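3.2 The table as a waiting room

Household studies of grocery storage tend to begin at the refrigerator door, on the assumption that this is where shopping goes. Our diaries suggest that shopping mostly goes on the table, and that the refrigerator hears of it later. Of the 80 households in the Prirkatau sample, most reported unpacking "right away," a phrase that covered anything from the time it took to remove a coat to the following Sunday.

Leone's earlier work in Tamasska treated these delays as lapses of attention. We take a kinder view, partly because our own kitchens would not survive hers. An item left out is often waiting for a decision: who will eat it, whether it is for guests, whether the bag it came in is worth keeping. Fruit has the easiest time of it. It is granted a basket and is thereafter considered put away, although it has not moved from the table.
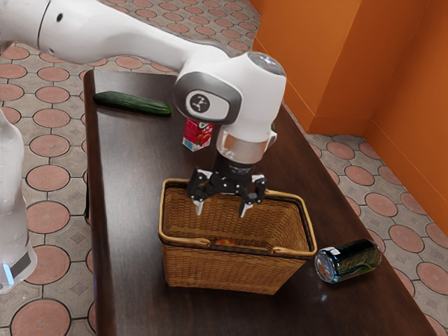
3.3 Coding the leftovers

Each diary entry was coded by two readers as parked (left with a stated plan) or stranded (left without one). Disagreements went to Fulvio Pace, who resolved them quickly and without visible remorse. Cans caused the most trouble. Participants insisted they had a plan for every can, and in December several turned out to have had the same plan since spring.

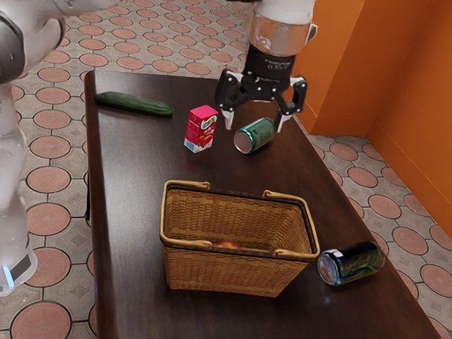

Figure 3. Mixed groceries on a table: a cucumber, a juice carton, two cans and a woven basket.

Produce and packaged goods were coded separately, following the Dal Bello scheme, which we shortened after finding that it offered 10 categories of bag. Juice was counted as packaged. One participant objected in writing that hers was produce, and attached a label.

The length of stay depended less on the item than on the meal ahead. Anything that could be eaten that evening was treated as if it were already half cooked. 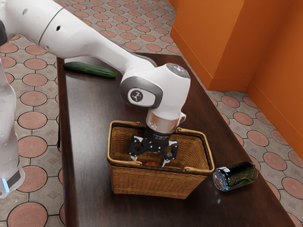 Households with a large table left more out, as one would expect, but so did households with a very small one, where the groceries were moved to a chair at dinner and returned afterward. We had no code for the chair. The Vimex diary form allows 300 characters for remarks, and in these homes the allowance was usually spent on explaining whose turn it was.

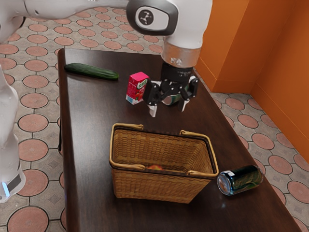

Self-reported times should be read with this in mind. Entries made late at night were shorter and more truthful, and the morning entries often revised them in the writer's favor. Where the two conflicted we kept the later entry, as the protocol required, and marked the earlier one for the analysis in Section 4.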